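Cell notebook, two-arm bench, December
Kept by Timo Haberkorn. Comments go in the entry, with a name.

09:10

Key hanging task, rules review. The rule sheet we took over from Brundley was written for bin picking and does not fit work against a vertical panel. Going through it line by line today and marking what stays, what goes, and what needs a number.

Stays: one operator per run, named on the log line before the arms are enabled. Stays: stop button in the operator's hand, not on the shelf. Stays: no change to the speed limit during a session. If the limit has to change, the session ends and a new one is opened.

Goes: the line on bin edges. Goes: the paragraph on suction cups.

Needs a number: approach speed near the panel. The old sheet says "reduced," which everyone reads differently. Proposal is 70 mm/s for either tool inside a zone 300 mm deep measured out from the panel face. Outside the zone the normal session limit applies. The zone is defined in the panel coordinate system, so it has to be taught again whenever the panel is taken down, even if it goes back on the same marks.

10:40

Hooks. The adhesive ones are staying. Abhishek asked for a screwed rail; I am against it for now. A hook that lets go under a side load is a cheap mechanical fuse, and the rule can be written around it: any hook that has come off is replaced, never pressed back on. Clean the spot, fit a new pad, wait the time given on the pack, then log the position as new. Old runs against that position are not to be compared with new ones without a note. 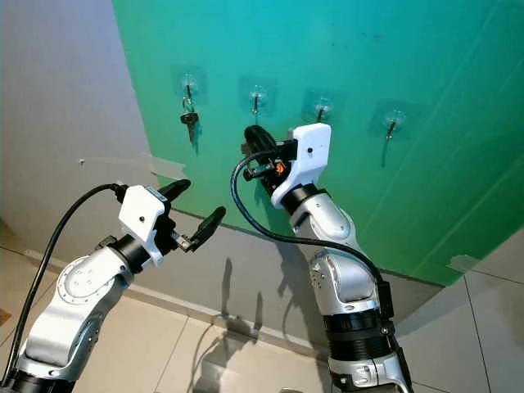 The two-arm rule is the one that took the longest. Current wording, third draft:

Only one arm may be closing on a hook at any time. The other arm holds position with its fingers open and stays on its own side of the dividing plane. It may move again when the working arm has released and backed out of the zone. If both arms are inside the zone and either one is moving, the run is stopped and logged as a rule stop, separate from a fault stop.

Lutz wanted rule stops and fault stops counted together. I kept them apart. A fault stop is about the machine and a rule stop is about the program or the operator, and the follow-up goes to different people.

Cables. Check the loop at each wrist before the first run and again after any change of home pose. Slack has to be enough for full wrist rotation and short enough that it can't reach a hook. The old sheet has no line on this at all. Added as item 17.

13:25

Dropped keys. Old practice was to reach in and pick them up while the arms were paused. Pause is not a safe state on this controller: the drives stay live and a resume command from the desk will be accepted. New wording: arms to stop, drives off, enable key with the person reaching in. Applies to keys, tape, hook pads and anything else on the floor or at the foot of the panel.

Euan timed the full sequence at almost 10 seconds longer than the old way. Accepted.

Lighting. Keep the lamp position fixed for the whole session and write it on the log line. Shadows from the arm and the fingers land on the same surface the wrist camera has to read, and moving the lamp halfway through gives two sets of data under one label. If the lamp has been bumped, close the session.

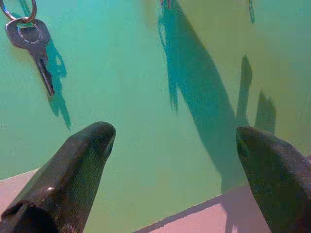

Rüdiger Stüber wrote in the margin that a fixed lamp is a data rule and has no place on a safety sheet, and that mixing the two is how the Flarnetness sheet got to a length where operators signed it without reading. He would keep one page for what can hurt someone and a second page for what can spoil a run, with different signatures.

Agreed in principle. Split as follows. Page one: operator, stop button, speed zone, two-arm rule, reaching in, cables. Page two: hooks, lamp, log line format, session open and close. Cables could go on either page. Left on page one until there is a reason to move them.

15:50

Open items:
Zone depth to be checked with the longer fingers from Schmieder. The figure above is for the current ones.
Abhishek to confirm that the 70 mm/s limit is applied at the fingertip and not at the flange.
Controller should refuse resume with drives off. Asked Voltik, no answer yet.
Lutz to print both pages once the two-arm wording has been read by everyone who runs the bench. Until then the old sheet is in force, with the reaching-in rule replaced as of this entry.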